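Small Things from the Table: a gallery by Aleksandra Kubiak

Welcome to my page. I moved from Poland to Misstead with my husband, and I still check my English with a dictionary, so please be patient with my sentences.

This gallery is about small things that stay on or near a kitchen table. I mean little bottles, saucers, lids, egg cups, the jar that is too nice to throw out. When my aunt Teresa Jakubowski gave up her flat, we received from her two boxes of such objects, wrapped in newspaper. Many of them had no value, and the family wanted to give everything to the charity shop. I asked if I could keep the bottles for one winter and look at them properly. The winter is now almost finished, and I have kept them all.

Most of the bottles are the small kind, the size one gets as a sample or buys at a station before a long trip. My aunt travelled by train for her work and she brought one home from almost every town. She did not write down which bottle is from which town. My uncle Leszek Kozłowski says he remembers, but his answers change from one visit to the next.

I like to put them on a plain white plate. On our table the colours of the labels become lost, and on a patterned plate it is even worse. With a white one the orange and the green come forward very well. The disadvantage is that a clear bottle almost disappears in it — I have tried a grey plate for these, and I was not satisfied, so I returned to the white.

For cleaning I use lukewarm water and a soft cloth, and I keep the labels dry. Old paper lets go of the glass very easily. If a label is already lifting at the corner, I leave it alone. Jarosław Sikora, my neighbour, has recommended me a special glue for this, but I did not have the courage yet.

The page was last changed on March 5, 2023. In May I hope to add the egg cups, which are still in their box under the stairs. If you recognise any label, or if you have similar bottles at home and would like to exchange, please write to me through the guest book. I answer in English or Polish, usually in the evening.
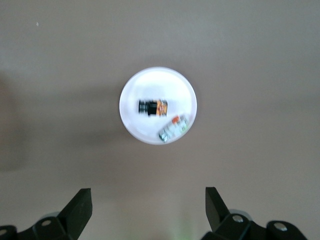
Two small bottles on the white plate. The dark one has an orange label, and the paler one shows a little red and green.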